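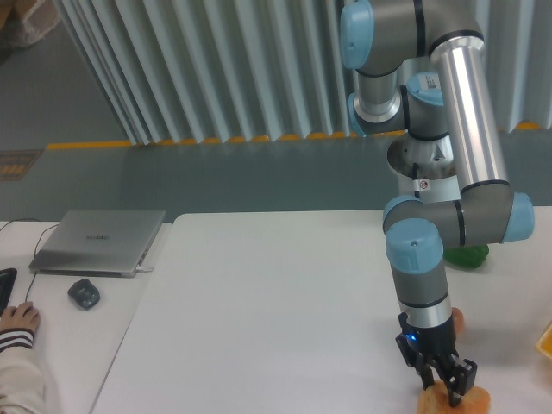
白い天板の汚れは何で拭けばいいのか。

普段は水で固く絞った布で拭き、落ちない跡だけ中性洗剤を薄めて使う。アルコールは天板には使わない。

2019年12月9日(月) Wondport室 机まわりの整理

先週からの続き。食べ物の小物を置く机と、PCの机を分けて使うことにしたので、その決め事と今日やったことを書いておく。どちらも天板が白いので、指の跡とマウスのこすれ跡が目立つ。

午前
小物の机を拭いた。手前側に薄茶色の輪じみがあり、水拭きでは残った。洗剤を薄めた布を載せて少し置き、もう一度拭いたらほぼ消えた。角の黒い線は傷に入り込んでいて落ちない。これ以上こすると艶が変わりそうなのでやめた。
乾拭き用の布がもうない。Kinyuaに次の注文を出すときに一緒に頼む。前回は1798円だった。注文書の控えは3291番。

小物の並べ方
パンの色のものは手前、ピーマンのような緑のものは奥。橙色の丸いものと黄色っぽいものは右に寄せる。色の近いもの同士が隣り合うと、片付けのときに箱を間違えやすい。先月もこれで橙色のものを別の箱に入れてしまい、しばらく探した。
机の縁から20 cmは空けておく案も出たが、手前のものはどうしても縁に寄るので、きっちり守らなくてよいことにした。転がりやすいものだけ奥に置く。

PCの机
ノートPCは使わないときは閉じる。電源のケーブルは右側に挿すので、そちらに物を置かない。マウスはノートPCの前が定位置。有線のマウスはコードがPCの裏へ回るので、PCを動かすときは先にコードを持ち上げること。今日、引っかけてマウスを床に落としかけた。
キーボードは左側のまま。Salim Mfinangaさんから、もう少し奥へ置けないかと言われた。試してみたが、奥にやると手首が机の角に当たる。元に戻して本人にも伝えた。冬は袖が天板をこするので、左側は特に汚れやすい。午後にもう一度拭いたら布がうっすら灰色になった。

午後
ケーブルを束ねる留め具を試した。内径16 mmのものは、電源ケーブルとマウスのコードを一緒に通すと余りすぎて、少し引くと抜ける。面ファスナーの帯を短く切ったもののほうが扱いやすかった。切り口がほつれるので、端は斜めに落とす。帯の残りは引き出しの手前に入れてある。
留め具は束ねる場所も大事で、マウスのすぐ近くで留めると手元が突っ張る。PCの裏側で一か所だけ留めて、手前は遊ばせておく。

小物の箱はUtariの浅いほうに替えた。深いほうは下のものが見えず、毎回ひっくり返して探すことになる。浅い箱は積むとぐらつくので、二段まで。蓋の内側に紙を敷いてあるが、湿ったら捨てて新しいものにする。箱の外側の札はまだCodenの名前のままになっている。書き直すつもりで油性ペンを探したが見つからず、鉛筆で仮に書いた。

壁側の掃除
蛇腹のパネルの折り目に埃がたまる。上から下へ刷毛で落としてから、下の黄色い帯のところを拭く。順番を逆にしたら帯の上にまた埃が落ちて、二度手間になった。パネルは強く押すと動くので、片手で押さえながらやる。机を少し手前に引いておくと楽。引くときは小物を先に箱へ戻す。

拭くときの順番
小物を箱に戻す。机の奥から手前へ水拭き。跡が残ったところだけ洗剤、そのあと水で二度拭き。最後に乾拭き。布は机ごとに替える。PCの机を拭いた布で小物の机を拭かないこと。

残り
・乾いた布の注文(Kinyua)
・箱の札の書き直し、油性ペンを買う
・角の黒い線は、消しゴムで薄くなるか試す
・PCの机の脚のがたつき。厚紙をはさんであるが、また沈んできた。調整ねじが固くて回らないので、手の空いた人と一緒に机を持ち上げて見る
・深いほうの箱の置き場所。今は棚の一番下に重ねてある。3月の棚卸しまでに使い道がなければ倉庫へ

追記:夕方に見たら、午前に消した輪じみが斜めから見るとまだ少し分かる。明日の朝、明るいうちにもう一度拭く。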